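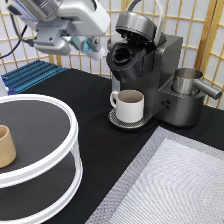 Halyna Dmytriv wrote in to say that her pod machine with a built-in frother gave thin, lukewarm lattes until she stopped frothing the milk last, and she asked for the whole sequence to be set out in one place. The order does matter, and the steps are given in full in this section.

Making a latte with a pod machine and side frother

What you need

Single-serve machine with a frothing jug
One coffee pod
200 ml cold milk, semi-skimmed or whole
A straight-sided mug that fits under the outlet
Clean damp cloth

Before you start

Fill the reservoir with fresh water to at least the minimum line. If the machine has not been used for over 5 days, discard the old water first and run one cycle without a pod. Hard-water areas such as Stelten will need descaling more often than the handbook suggests; I do mine every May and again in late autumn.

Check that the drip tray is pushed fully home. A tray that is slightly forward puts the mug off centre, and the last few drops land on the worktop.

Step 1. Warm the mug

Fill the mug with hot water from the tap, leave it for a minute, then empty it. Dry the base before it goes back on the grate.

Step 2. Load the pod 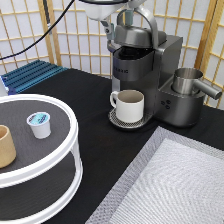 Pods keep best at room temperature, away from steam, and should be loaded only when the mug is in position. Lift the handle until the lid stays up without support. Inspect the holder for a used pod and for grounds around the rim. A round two-tier stand to the left of the machine is a convenient place for the next pod, foil side up, where it can be reached while the lid is open. Do not pierce the foil by hand. Lower the pod in squarely, press the edge lightly with a fingertip and leave the lid open for now.

Step 3. Froth the milk

Pour the milk into the jug straight from the fridge. Stay below the upper line, as the volume rises considerably. Seat the jug on its base, fit its lid if it has one, and start the frother. Mine takes 87 seconds on the hot setting. Do not lift the jug while it is running - the milk will settle unevenly and the motor may cut out.

Step 4. Brew

Close the lid firmly as soon as the frother stops. Select the smallest cup size; larger settings dilute the coffee and leave no room for milk. Wait 7 seconds after the flow ends before moving the mug.

Step 5. Combine

Swirl the jug to fold the foam back into the milk. Pour from low down, close to the surface of the coffee, and finish with whatever foam is left.

Cleaning

Rinse the jug at once with warm water and wipe the inside with a soft cloth. Scouring pads damage the lining. Remove the used pod, which will be hot, and wipe the rim of the holder. Empty the tray daily. The grate lifts out and can be washed in the sink.

Faults

Foam collapses quickly: the milk was too warm at the start, or the jug was not clean.
Coffee runs slowly: descale, then clear the piercing needle.
Lid will not close: take the pod out and reseat it - do not force the handle.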